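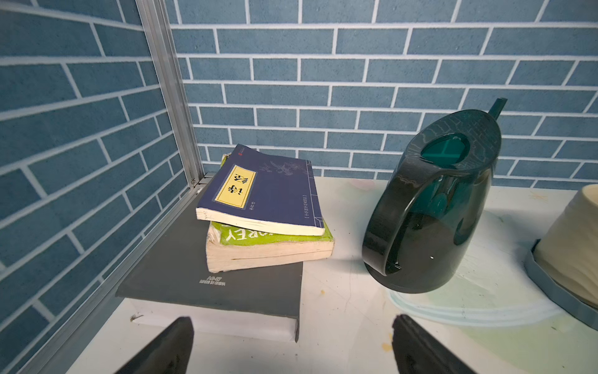 What does Figueroa Works do all day?

We collect examples. A person steers a pair of robot arms through an ordinary chore, the arms and cameras record it, and the recording goes to a team that is trying to teach a machine to do the chore without the person. Then we put everything back and do it again, slightly differently.

About us

Figueroa Works opened on the upper floor of a former shoe warehouse in Miltevthorpe. We had two arms, a lease and a firm belief that the hard part would be the software. The hard part was getting enough flowerpots.

Most of our customers build learning systems for the home. They already have clever people and expensive computers. What they lack is a large pile of small, dull, well-labeled events: lifting a book off another book, pouring from a spout, moving dirt from one container to another. We make that pile. Our standard order is 403 recordings of one task, a number left over from our first contract that has somehow become policy.

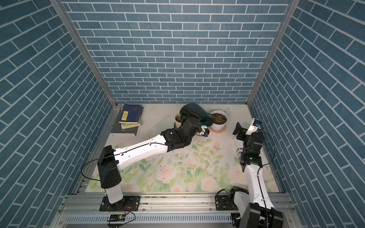
A model learns from whatever you show it, including your habits. If every operator puts the pot in the same corner, the model will conclude that pots live in corners. So our task sheets tell operators what must happen and leave the layout to a shuffled deck of cards we call Jiretti. Draw a card, move the props, start recording. Gardening is the set we get asked about most, partly because it makes a mess. Getting a scoop tipped over a small pot with an arm you are steering from a chair takes practice, and some of the soil ends up on the rose-print mat. We leave those specks where they fall until the card says to clean up. Floors in real houses have dirt on them too, and a system that has only met spotless ones tends to be surprised by life.

We keep the bad takes as well. A dropped scoop is labeled as a dropped scoop and delivered with the rest. Some customers filter them out. Others pay extra for them, and we have stopped asking why.

How we work

New operators spend their first 10 shifts on recordings that will never leave the building. After that they go onto live orders, in sessions of 60 minutes with a proper break between them. Steering an arm is tiring in a way that is hard to explain to relatives. You sit still all day and come home with sore shoulders, having watered one plant.

Every recording is watched from start to finish by someone other than the operator. The reviewer marks where each step begins and ends, writes one plain sentence saying what was done, and flags anything odd. "Picked up the book" is a good sentence. "Carefully relocated literature" was sent back – twice, to the same reviewer.

Props come from thrift stores, the back of the hardware store and our own kitchens. We buy nothing made for robots. If a thing is awkward to hold, shiny, ribbed or see-through, it goes on the shelf with a gold star. 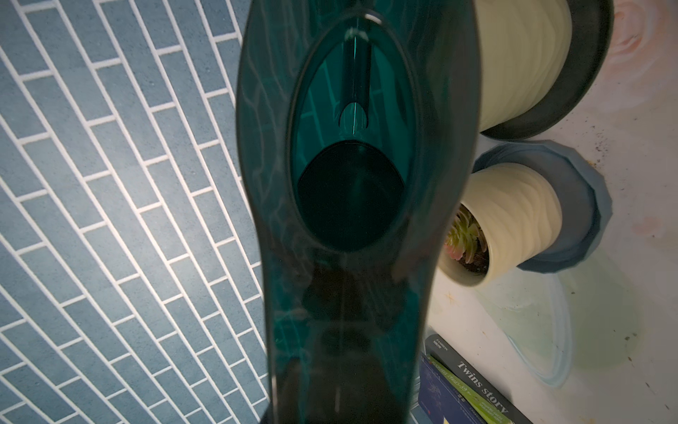 The Vilusdale Letter, Issue 10, page 3
Reprinted from our customer newsletter, August 1, 2024

See-through plastic remains the best and worst thing on our shelf. It takes on reflections, it lets the wall show through, and up close it gives a wrist camera very little to hold on to. Customers asked for more of it, so our second room, Vilusdale, will open in October with a set built on pitchers, bottles and clear bins. The first batch will be 100 recordings, which we will review in full before taking further orders.

Working with us

We hire operators and reviewers twice a year. You do not need a degree or any history with robots. Patience helps, and so does having once repotted something. Visitors are welcome by appointment; please use the side door and do not tidy the props.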